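3. Corpus e procedimento

O corpus reúne 59 resenhas de livros de divulgação científica, publicadas em quatro veículos de língua portuguesa e escritas por autores com e sem formação na área tratada. Foram excluídas notas de lançamento, entrevistas com os autores e textos com menos de 497 palavras, extensão abaixo da qual a avaliação raramente vinha acompanhada de argumento. Os livros resenhados tratam de cosmologia, clima, genética e automação.

Cada resenha foi lida por dois codificadores, que marcaram os trechos com previsões sobre o futuro da ciência e registraram se a previsão era atribuída ao autor do livro, ao resenhista ou deixada sem atribuição. A grade de leitura parte da proposta de Thaweesak, adaptada por Çetinkaya para textos jornalísticos. Da versão adaptada mantivemos as categorias de promessa, advertência e dúvida, e retiramos a de apelo, que no piloto se confundia com a segunda. As divergências foram resolvidas em reunião, com consulta ao livro quando a resenha citava passagem específica.

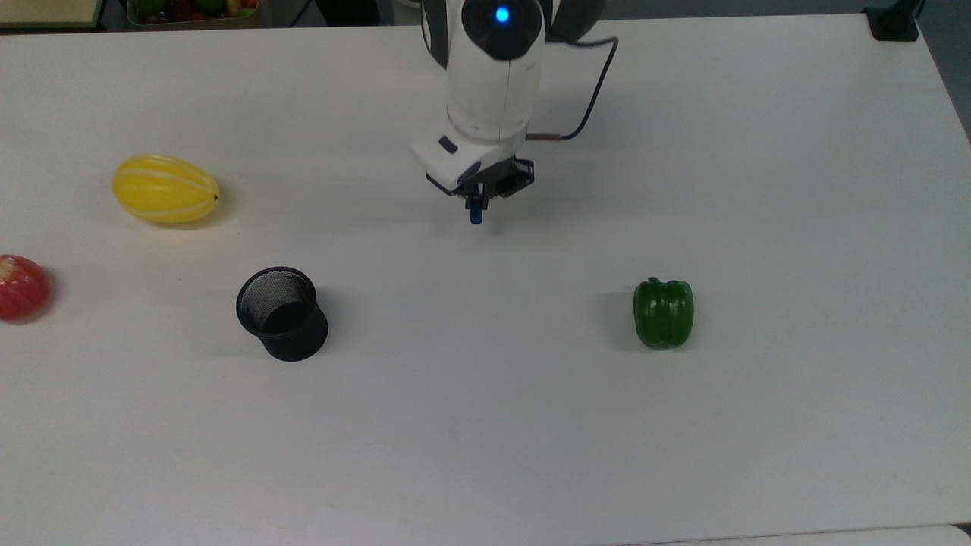

Figura 1. Braço robótico branco com garra paralela preta sobre uma mesa branca.

A atribuição foi o ponto de maior dificuldade. Em 17 resenhas, a previsão aparece no presente do indicativo, sem verbo de dizer, e o leitor não tem como saber quem a sustenta. O caso é frequente nos parágrafos de abertura, onde o resenhista resume o livro e ao mesmo tempo apresenta o tema. Wichai Thaweesak chama esse uso de previsão emprestada e o associa ao espaço reduzido das seções de cultura. Nossos dados não permitem confirmar a associação, pois o uso ocorre também em textos longos, entre eles os da revista Naren.

As resenhas do suplemento Wenstead mostram outro padrão. Nelas a advertência vem quase sempre atribuída ao autor do livro, e a promessa fica por conta do resenhista, em geral no último parágrafo. Berkay Çetinkaya descreve distribuição semelhante em cadernos literários, embora trabalhe com obras de ficção. A comparação entre os veículos é retomada na seção 4.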